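Tornel Vanity Organizer System
Section 3: Filling the Lipstick Tray

Before you start, wipe the tabletop with a soft cloth and let it dry. The tray has no feet and will slide on a damp surface.

1. Peel the protective film from both faces of the tray.
2. Set the tray flat, at least 3 inches from the edge of the table.
3. Close every cap. A loose cap can stay behind in the compartment when the tube is lifted.
4. Fill the back row first, then work forward.
5. Hold each tube upright by its sides and lower it straight in. Do not press on the cap.

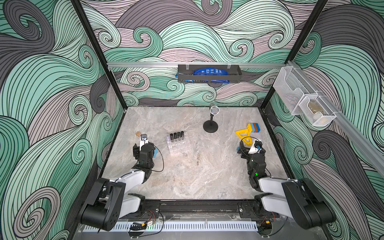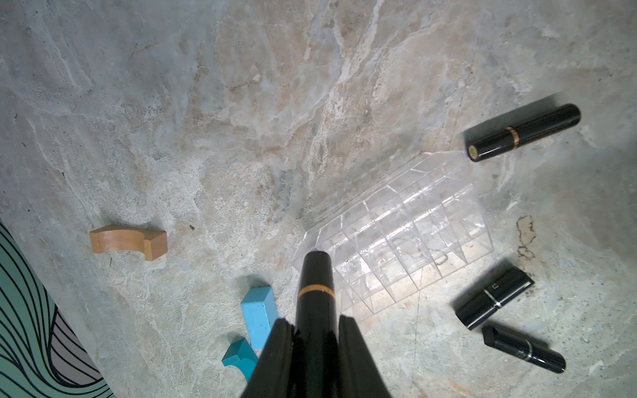
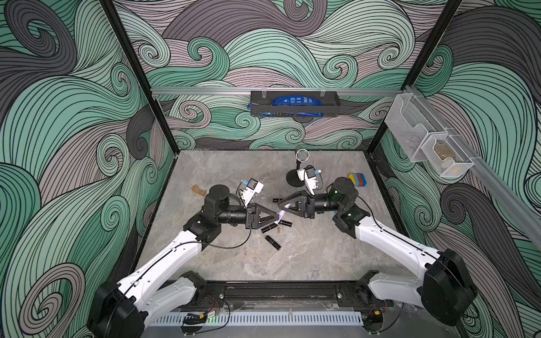 Hanging baskets are sold separately and fit any Tornel rail. Each one carries up to 11 pounds when both clips are fully closed. Put soft packages and refills in the basket on the back rail, as with the blue package, and keep small single items in the mesh baskets on the side rail. Glass bottles should stay on the tabletop.

Note: The compartments accept square or round tubes. If a tube leans, move it to a back compartment, where the wall is higher.

Caution: Do not clean the tray with alcohol or nail polish remover. Both will cloud the acrylic. Use lukewarm water and mild dish soap.

Caution: Do not hang a basket by one clip.

6. Check the rail screws after the first week and tighten them by hand if needed.

Replacement clips are listed on page 32 under part group 13. For wall panels and corner posts, see Section 4.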